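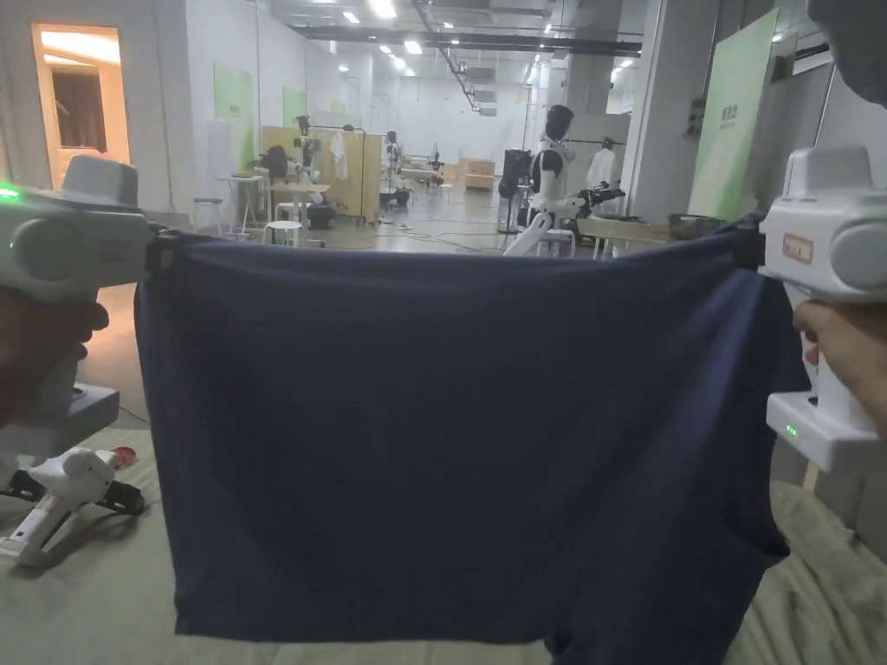
# Freeing up storage on a Falow handset before a system update

The Falow needs 3 GB of free internal storage before it will install the August update. Handsets sold with the smaller memory option rarely have that much left after a year of use. The steps below were written on a Falow running the Wellen launcher. Menu names differ slightly on the stock launcher, and the differences are given where they matter.

## Before you start

- Charge the battery to at least half.
- Connect to Wi-Fi.
- Note your screen lock PIN. The phone asks for it twice.
- If you use a memory card, leave it in the slot.

## 1. Check what is using the space

Open **Settings > Storage**. Wait for the bar to finish calculating. On a full handset this can take up to 240 seconds, and the figures shown before then are wrong.

The entry to look at is **Other**. On the test handset it stood at 2,498 MB, more than photos and music put together. Most of it was left over from app updates.

On the stock launcher the same screen is under **Settings > Device > Memory and storage**.

## 2. Clear the cached data

1. Tap **Cached data**.
2. Tap **OK** on the warning. Accounts and saved files are not affected.
3. Go back one screen and open **Storage** again to refresh the total.

Some apps will open slowly the first time afterwards. Maps has to fetch its tiles again, so open it on Wi-Fi if you depend on it when travelling.

## 3. Remove old update packages

The phone keeps the installer for the previous system version. It can be deleted once that version has been running without trouble.

1. Open **Files > Internal > Download > system**.
2. Press and hold the file ending in `.pkg`.
3. Tap **Delete**, then enter your PIN.

Do not delete the folder itself. The updater does not recreate it and will stop with error 3. If you have already removed it, make a new folder called `system`, all lower case, in the same place.

On the test handset this step and the previous one recovered 2,183 MB.

## 4. Move photos to the card

Skip this step if you have no memory card.

1. Open **Gallery**, then **Menu > Select all**.
2. Tap **Move**. Do not tap **Copy**, as it leaves the originals where they are.
3. Choose **SD card > DCIM**.
4. Keep the screen on until the progress bar closes.

If the transfer stops part way, restart the phone and repeat. Files already moved are skipped.

To keep new photos off the internal storage, open the camera settings and set **Save location** to **SD card**. Burst shots are still written internally whatever this is set to.

## 5. Run the update

Go to **Settings > About phone > Update** and tap **Check now**. The phone restarts twice. The Noswood logo stays on screen for several minutes during the second restart, and the buttons do not respond while it does.

## If there is still not enough space

Uninstall the Yilma app store if you do not use it. It reserves a block of storage for downloads even when nothing is queued. Gemma Santoro reports that disabling it has no effect on the reserved block, and that it must be uninstalled from **Settings > Apps > Yilma > Uninstall updates**, followed by **Uninstall**.

Corrections to the stock launcher menu names supplied by Inès Chauvin.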